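Renting Out the Dining Table: Frequently Asked Questions
By Leonardo Colombo
12/7/21

Sarnham is a street of long tables. Twice a year, in June and again before the holidays, people on it lend those tables to each other for big dinners, and I am the person they email with questions. I have answered the same ones so often that I am writing them down, mostly so I can reply with a link and go to bed.

How do I borrow a table?

Email me with the date and how many people you expect to feed. Be truthful about the second part. A table for eight will take ten if everyone likes each other, and I have been to enough of these dinners to know how that goes.

What does it cost?

A table is $17 a night, chairs included. The money goes into the wax, felt pads and wood glue fund, which has $256 in it at the moment and has never once been in danger of making anyone rich.

Who carries it?

You do. Bring a second adult. Your brother-in-law with the bad back doesn't count, no matter what he says when he arrives. The big Luvent table weighs 77 pounds without its leaves and has opinions about door frames. Take the legs off first. The wrench is taped underneath, and should be taped underneath again when you return it.

Can I put hot dishes straight on the wood?

No. I can tell you exactly who did it in June, because the ring is the size of her casserole. Use trivets, folded towels, a stack of magazines you were never going to read. A tablecloth is a tablecloth. It stops crumbs.

What if I spill something?

Wipe it up. If it's red wine, wipe it up faster. Water left overnight makes a white mark, and that one can often be coaxed out with a soft cloth and some patience. Candle wax should be left to harden and then lifted with a plastic card - an old library card is ideal, a steak knife is a crime.

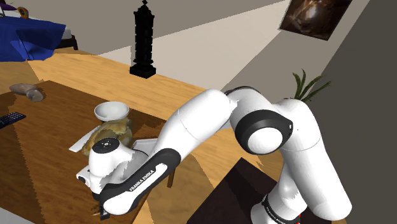
Beyond that, please don't attempt repairs. I know there is a video. There is always a video, and it always features a man with mayonnaise and a great deal of confidence. Send me a note saying what happened and I'll deal with it when the table comes home.

Do the leaves fit every table?

They fit the table they came with. Each has a letter penciled on the bottom and so does its table. The Esposito leaves look as if they will go into the Cletine, and they will, for as long as it takes someone to lean on an elbow.

May I keep it an extra day?

Ask. The answer is usually yes in June and usually no in December, when every table is going straight from one house to the next and people have already bought the ham.

What about children?

I like children. I would like them better with paper under their homework. Ballpoint goes through a single sheet and stays in soft wood for good, and the Cletine has somebody's long division in it, wrong.

Can I donate a table?

If it's solid, stands level and fits through your own front door, yes. If you've been trying to get rid of it since your divorce, send a picture first. I can't take glass tops.

Why don't you just buy folding ones?

I've been asked this at 6:11 in the morning, by email, with no greeting. We could. They pinch your fingers and bounce when anyone cuts meat. You're welcome to start your own list.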